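Shelf Stocker and Parts Sorter, Part Time
Adell Parts Supply, Jiremgate location
Posted June 19, 2020

Adell Parts Supply is hiring for its small-parts room at Jiremgate. The room holds stock waiting to go out to repair shops and to a few regular accounts, including Weltovari and Eskildsen. We have 3 openings, all part time, starting in August.

The work is putting things on shelves, taking them off again, and keeping the records straight. Most of what we handle is small and light. A typical shelf has two levels, with flat pieces on top and boxes and smaller parts underneath. You will be expected to learn where things go and to put them back the same way each time.
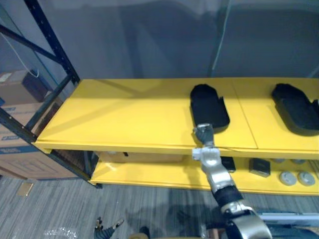
Two-level yellow shelving in the small-parts room.

What you would do:

Unpack incoming cartons and check the contents against the packing slip.
Place parts on the correct level, back from the front lip.
Sort round parts, pads and small boxes into their own spots.
Pull orders and bring them to the packing table.
Wipe down shelves and parts at the end of the shift.
Report anything cracked, bent or missing its label.

The room has 162 shelf positions and a little over half of them change in a normal month. A full restock means handling 1,000 pieces or more, spread over several shifts. You do not need to know the part numbers before you start — we use a printed list, and it hangs at the end of each row. 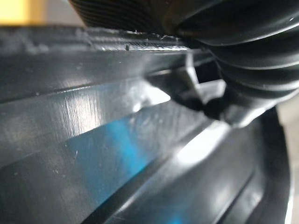

Inspection is the slower half of the job, and we would like people who don't mind it. Each plastic or rubber part gets looked at under good light before it is shelved. Black corrugated hose should be checked in the valleys between the ribs, where it is dark and a split is easy to miss. On dark gray molded housings, fine scratches and specks of dust show up best near a reflection, so look there and then turn the part and look again. Light surface scratches are noted on the slip. Cracks go in the return bin.

What we ask for:

Able to stand for most of a shift and lift a 30-pound carton.
Comfortable reading small print and writing clearly.
Steady attendance.
Stockroom experience is helpful but not required — we train everyone on our own list.

Shifts are four hours, morning or afternoon, four shifts a week. Please tell us which you prefer. New hires work alongside a current stocker for the first two weeks, and that time is paid at the regular rate. After 200 hours you are eligible for a raise and can ask to move to the packing table. Gloves are supplied. Closed-toe shoes are required and are not supplied.

To apply, pick up a form at the front counter or send a short letter with your work history to the Jiremgate office, marked "small-parts room." Include a phone number and the best time to call.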